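Dronau Water Fountain for Small Dogs and Rabbits

Product page, last changed 1 Dec 2024

The Dronau is a drinking fountain for small dogs, rabbits and guinea pigs. It holds 6 litres of water and works with a quiet pump, which you plug into the normal socket in your wall. We sell it in grey and in cream. Both colours have the same parts inside, so a spare part for one will fit also the other.
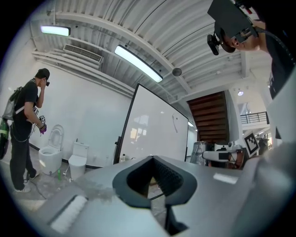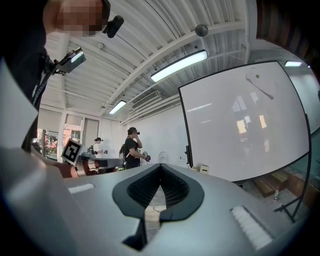
Which animals can use it?

The edge of the bowl is low. A rabbit can drink from it with all four feet on the floor, and so can a small terrier or a dachshund. For dogs heavier than 20 kg we advise the Ekton, our larger fountain, which stands higher and has a wider bowl. Guinea pigs need the small step, sold separately, and they should have it from the first day.

Please do not use the fountain for birds or for tortoises. The pump is covered, but the openings of the cover were made with bigger animals in mind.

What is in the box

Fountain body with bowl
Pump with cable
Two filters (one is already in its place)
Rubber mat
Soft brush for the pump
Instruction sheet in English, Spanish and German

How to begin

Wash the bowl and the body with warm water and a little washing-up liquid, then rinse them very well. The filter must be held under the cold tap until the water that comes out of it is clear. Black dust in the first water is normal, it comes from the carbon. Put the filter back with the flat side up, fill the body to the line and only then connect the plug.

The pump needs a short time to draw the water. During this time it can make a noise like a small cough. If it still makes this noise after 10 minutes, there is air in the pump. Disconnect it, take off the cover, shake the pump gently under water and try again.

Getting your pet used to it

Many dogs will drink from the fountain the same evening. Rabbits are more careful. Leave the old bowl or bottle in its usual place, with fresh water, and put the fountain near it with the pump switched off. When you see that the animal drinks from the still water, you can switch on the pump at the lowest level. Take the old bowl away only when you are sure that the new one is used every day. A rabbit who stops drinking becomes ill quickly, and in this case you should call your vet and not wait for the next morning.

Some customers wrote to us that their dog puts a paw into the stream and makes the floor wet. We do not have a cure for this. The rubber mat catches a part of the water, and a low stream helps more than a high one.

Cleaning and filters

Change the water completely every second day, also when it looks clean. Once a week open the pump and brush away the hair. Long-haired rabbits lose a lot of hair in spring and in September, and in these times you may have to do it more often. The bowl can go in the dishwasher on the upper shelf. The body and the pump cannot.

One filter lasts four weeks with one animal. With two or more animals, change it after three weeks. If your water is hard, you will see a white line on the bowl. Leave it for one hour with water and a spoon of vinegar, then rinse until the smell has gone.

Technical details

Capacity: 6 litres
Cable length: 1.5 metres
Levels of flow: three
Filter type: Cerus round, carbon and foam
Cable cover: yes, removable

The cable cover is recommended for all rabbits. Ours have bitten through more cables than we like to remember, and so we made the cover from thicker material than in the first version.

Spare parts

Pump, pump cover, cable cover, mat and filters can be ordered one by one. Please check the letter under the body before you order a pump. Fountains with the letter L were made for us by Lozano and have the older pump with a square foot. We still keep this pump in stock. All the others have the round foot.

Filters are sold in packs of 6. For shelters and boarding kennels there is also a carton of 500, with a delivery time of two weeks. Write to us before ordering the carton, as we can send it in two parts if you have not much storage place.

Guarantee

Two years on the body and the pump. Bitten cables are not included. Keep the receipt, and when you write to us about a fault, please tell us also which animal uses the fountain and at which level you run it.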